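March 2019

Unit 14 again this morning. It is the gray and black one with the strap that somebody shortened last year, and it has been drifting on the log since before I took over the hardware. I wrote "recheck after cleaning" next to it twice and never did the second check, so today I did it properly, start to finish, and I want to put down how it went while I still remember the order.

The Olis room was free, so I used that. The round table in there is better for this work than the bench at Rumley, which rocks when you lean on it. I brought the small driver set, the alcohol wipes, the brush, the feeler gauges, the spare strap and the notebook. I forgot the thread locker and had to go back down for it, which cost me most of half an hour with the elevator the way it is.

First thing was the jaws. On the older grippers the finger pads wear at the tips before anywhere else, and then the jaws close to zero on the encoder while there is still a gap at the front. The software thinks the gripper is shut. It holds hard things fine, so you don't see the problem until you ask it to pick up cloth. I closed 14 by hand and slid the thinnest gauge between the tips, and it went through with no drag at all. So the drift on the log was mostly pads.

I took both pads off. Two screws each, and the left rear one was half stripped, so I used the rubber band trick and it came out on the third try. The glue line underneath had dirt packed into it. I brushed that out, wiped the fingers down, let them dry and put on new pads from the Degefa bag. The Degefa pads are a little thicker than the originals. They need the closed position set again every time, and I think that is the step that got skipped on two of the other units, because their numbers are off in the same direction. I made a note to pull those two in April when the next bag of pads comes.

Then the slide. I ran the jaws open and closed by hand and there was a rough spot near the wide end. Grit on the rail. One wipe, then a drop of the light oil on the brush and worked back and forth until it felt even. I used to put more oil than that and it only collected lint. After that I checked the cable where it enters the body, bent it both ways, and watched the readout for dropouts. None. The plug end was fine too.

Setting the closed position is simple but you have to keep your hands off it while it reads. Close the jaws, hold for the count, let the reading settle, store it. Open fully, same again. The reading for closed came up 40 counts from where it had been stored, so that was the whole error, or nearly the whole of it. I did it twice more and got the same number within a count or two, and I left it.

After lunch I did the marker cubes. These go on with the hands and the tracking is only as good as the faces, so I go over every face with a dry cloth and look at the borders under the lamp. One had a lifted corner on the sheet. It was small enough that you would never notice it wearing the thing, but the corner throws a shadow and the detection jumps. I pressed it down with a little glue, put a book on it, and waited. The other cube only had fingerprints.

The check with everything on was in the afternoon. Pink sleeves, a cube on each hand, the gripper on the table with the yellow piece in its jaws.

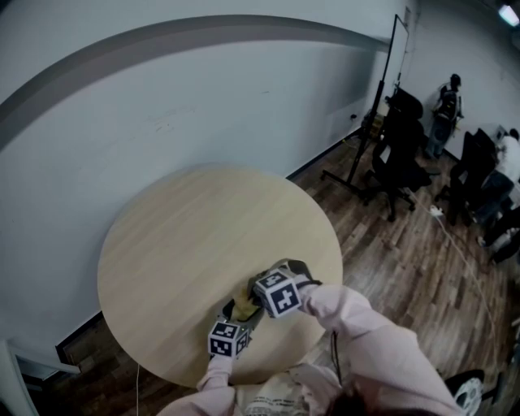 Rirnier wrote back on the thread before I had even finished the entry, asking whether the closed position had been stored with the cloth in the jaws or without it, and saying that on their side a unit had once been set with a scrap of fabric caught at the back and every grasp after that came out a little short. They wanted the empty reading and the cloth reading written down separately from now on, with the pad type next to both, and they said a soft object was a poor choice for a first test anyway and that they would start with a block.

I answered that it was stored empty, and that is true, but I had to go back to the notebook to be sure, so the point about writing both down is a fair one. I have added two columns. On the block I don't fully agree. A block tells you the jaws meet and very little about the tips. Cloth is what these units get used on most of the day here, and worn tips show up on cloth first. I said I would do both and left it there.

Numbers for the day, so I have them in one place. The cycle counter on 14 read 1,435 when I opened it. The last service was logged at 784, with the old pads cleaned and put back on. So these pads had done more than they should have. I have been changing pads when somebody complains, and that is too late. I would like to go by the counter, but the counter resets if the battery is pulled without shutting down first, and people do pull it. I don't have a good answer to that yet. Maybe a paper tag on the strap with the date of the last pads. I tried tags on the cables once and they were all gone in a month.

The strap. I meant to swap it for the spare and then didn't. The stitching is sound and the buckle holds, and the person who uses this unit most seems to like it short. I did wash it. If it starts to fray at the fold I will change it without asking.

One thing I want to remember about the cubes. When the right and left get swapped, the tracking still works, and that is why it is easy to miss. Everything looks normal until you play the data back and the hands are crossed. I have put a dot of paint on the mount for the right one, on the inside where the detection can't see it. I should do the same on the other sets, and I should write it on the card that is taped in the lid of the case, which still describes the old mounts.

Also the mount screws. They loosen. I don't know if it is the way people set the cubes down or just the movement, but every time I put a driver on them they take another quarter turn. Today I put thread locker on all of them, the weak kind, and marked each head with a line so I can see at a glance if it has moved. If the lines still match in April I will do the rest of the sets the same way.

Things that did not get done: the case foam is still torn, the second charger still has the loose pin, and I did not get to the lens wipes. The lens on the head rig could use a proper cleaning with the right fluid and all I had was the alcohol, which I won't use on the coating. I ordered the fluid. I also have not copied the new closed position into the shared sheet at Rumley, only in the notebook and on the unit itself, and I need to do that first thing tomorrow or somebody will load the old file over it. That happened with the last one I set and I lost an afternoon finding it.

Put 14 back on the shelf at the end of the day with the battery out, shut down first. Wrote the pad type on a strip of tape on the underside. Swept up — there was more grit on that table than I expected, and I think most of it came out of the slide. The stripped screw is in the bin and the replacement is the same length, a different head. It takes the smaller driver.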